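2. Handwritten Recipe Cards and the Kitchens They Came From

When we first asked families in Pistmont to let us look through their recipe boxes, we expected to spend most of our time on the recipes themselves, and we did spend a good deal of it there. But a recipe card has two sides and four margins, and people write on all of them. By the time the last box went back to its owner we had copied 593 cards from 49 households, and a surprising share of what we wanted to talk about was in the corners: who liked it, who didn't, which Easter it was made for, and whose oven ran hot.

Earlier writing on family recipes has tended to treat the card as a set of instructions that happens to be incomplete. Cabanatuan takes a kinder view, and we follow her in this section. In her reading, a card that says only "bake till done" was written by somebody who expected to be standing next to the person using it. The missing steps were meant to be shown at the counter. We found this a very helpful way to think about the shortest cards in our set, some of which give a list of ingredients, a pan size, and nothing more. One card for poppy seed roll, lent to us by a family on the Skercombe side of town, reads in full "dough as for Aunt's, filling as usual." The family makes it every year and has no trouble with it whatsoever.

We sorted the notes in the margins into two broad kinds. The first we call cooking notes, meaning anything that would change how the dish comes out: less sugar, use the blue bowl, double this for company. The second we call table notes, which are about the meal or the people at it. These are the ones we grew fond of. "Made for Dad's retirement." "Kids picked out the raisins again." Many cards carry both kinds, often in different inks, and it took patience to decide where one note ended and the next began. Harasym and Do each read every card separately, and where they disagreed they sat down together (usually with something baked from the collection) and talked it through until they had settled on a reading.

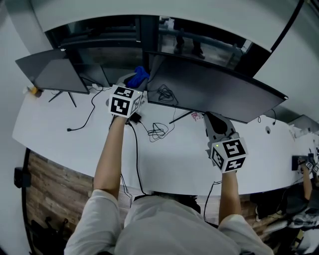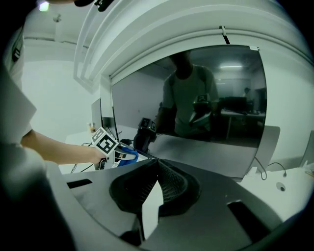 Figure 2. Hand-held grippers topped with marker cubes, over a curved white desk (first picture) and reflected in a dark glass panel (second picture).

Table notes gather around holidays, as one might guess, and they gather most thickly around dishes that are made only once a year. A weeknight casserole may be cooked so often that its card is hardly looked at, while the card for a Christmas bread comes out of the box every December and gets another line added before it goes back. Evangelista suggested to us early on that these cards work like a small family diary, and the longer we spent with them the more we agreed. The Enriquez family's card for sweet rice has been written on by a grandmother, two of her daughters, and a grandson who signed his addition with a drawing of a spoon.

We should say a word here about borrowed recipes, which gave us some trouble. People cut things out of newspapers and off the backs of boxes, and in later years they printed them from food blogs, sometimes with the readers' comments still attached. At first we planned to set all of these aside, on the grounds that they hadn't been written by the family. Estrella talked us out of it, and we are grateful to her. A printed page with "too dry, add applesauce" penciled across the top has been taken into the household just as surely as a handwritten card has, and we came to count it as belonging to whoever wrote in the pencil. Clippings with no marks on them at all were left out of the set.

There remains the question of what happens when a box changes hands. In the households we visited, the new owner very often copied the most-used cards onto clean ones, partly to save the old cards from grease and partly for the pleasure of it. Cooking notes nearly always made it across in the copying, and were sometimes folded right into the instructions. Table notes did so much less often. A cook in the Nellthorpe apartments told us she had kept her mother's cards in an envelope behind the new ones, so that she could cook from one and read the other. We heard of similar arrangements from other families, including one who keeps the originals in a cookie tin with the cutters. Section 3 takes up these copied cards and sets them beside their originals, line by line where both have survived.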